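Lecture 6: From Head-Camera Demonstrations to a Bimanual Controller
Course notes, Rodel Policarpio
May 6, 2018

Last time we ended with a policy that could close one gripper on one rigid block, and a few of you asked when we would get to something harder. Today! We are moving to two hands and to material that won't hold its shape, and I think it is the most fun part of the term.

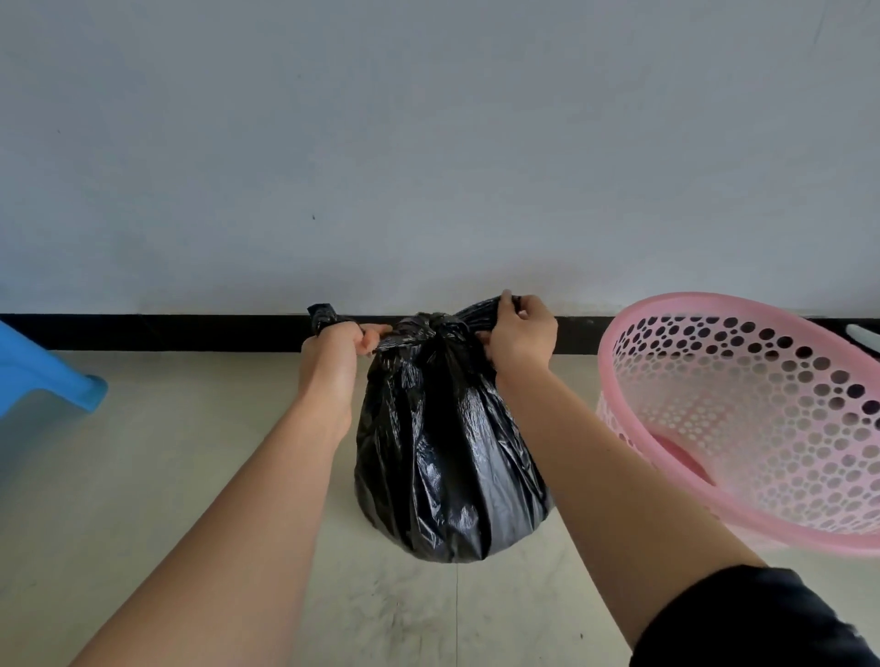 The plan is to go from recorded human motion to commands a two-arm robot can run. We will do it in four stages: finding the hands, cutting the recording into phases, mapping hand motion to gripper motion, and closing the loop with force. Each stage has its own code folder in Solik, our course toolkit, and you can run any one of them without the others. Please do, it makes debugging so much easier.

1. Finding the hands

The hand tracker in Solik gives us a wrist pose and a set of finger joint angles for each hand at every time step. It was trained mostly on hands held out in open space, so it does fine until the fingers curl into whatever they are holding. Tying a bag is a good stress test. The fingertips go in among the folds, and black plastic throws back bright creases that the tracker would love to call fingers.

Two fixes help a lot. The first is to carry a confidence value with every joint and let the later stages use it. Don't throw away a whole hand when two fingertips are bad; the wrist is usually still good. The second is to smooth over time with a filter that respects those confidence values. A plain moving average spreads one bad reading over all its neighbors – you will see this in the homework, and it looks awful.

Left and right labels can swap when the hands cross or come close together. Check which side of the view each forearm comes in from before you trust the label.

2. Cutting the recording into phases

For knotting the neck of a bag I use these phases: reach, gather, cross, pass through, pull, release. You could argue for fewer. I like having "pull" on its own, since it is the one phase where force matters more than position, and we will want a different controller there.

How do we find the boundaries? Start with the simplest signal you have, the distance between the two wrists. In the pull phase it grows slowly and then flattens as the knot tightens. In the cross phase it dips. Add wrist speed and you can get a decent first cut with a handful of thresholds. The Devadiga segmenter does better by learning the boundaries from labeled recordings. Our training set has 900 of them, with 364 more held out for testing, and they are split by household so that the same floor and the same bags don't turn up on both sides. If you resplit at random your score will go up and it will mean nothing.

A question from last year that I still like: can one time step belong to two phases? Yes, when the hands are doing different things. One hand may be holding while the other is still reaching. Keep a label for each hand and a third label for the pair.

3. Mapping hands to grippers

Five fingers on our side, two jaws on the robot's side. We have to give something up, so let's choose what. For each hand, define a pinch frame: its origin is midway between the thumb tip and the index tip, one axis runs along the line between them, and another points along the forearm. The gripper gets the pinch frame as its target pose, and the thumb-to-index distance sets the jaw opening.

This works well for a pinch on a flap of plastic. It works badly when the whole hand is curled around a twist, with the palm and the last three fingers doing much of the holding. Two jaws can't copy that, so in the hold phase we keep the target pose and swap in a firmer grip command.

What we care about most is the relative pose of the two grippers. The bag doesn't know where the robot's base is. Write your cost like this:

cost = a * relative pose error + b * absolute pose error + c * joint effort

with a much larger than b. Try setting b to zero as well and watch both arms drift happily off together toward the edge of their reach.

4. Closing the loop

Film stretches, slides, and tears, and position tracking alone will do all of those to you. During the pull phase we switch the axis joining the two grippers to force control and leave the other axes in position control. Ramp the force up gently, and stop when the gap between the grippers quits growing. A sudden drop in force means slip or a tear, and for either one the right move is to stop both arms together.

The planner, Riltance, samples up to 4,000 candidate paths per phase and drops any that bring the forearms too close to each other or to the floor. Keep the floor in your collision model! When the bag sits on the ground the arms reach down at it, and the elbows are easy to forget. Stools, baskets, and walls near the work belong in there too, as simple boxes with some padding.

For next time

Run the wrist-distance segmenter on the practice recordings and plot its boundaries against the hand-made labels. Then pick the recording where it does worst and write a paragraph on why. Read the chapter on hybrid force and position control before October if you are taking the follow-on course with the Collia arms, and before the next lecture if you are not that patient.

Bring your plots, even the ugly ones.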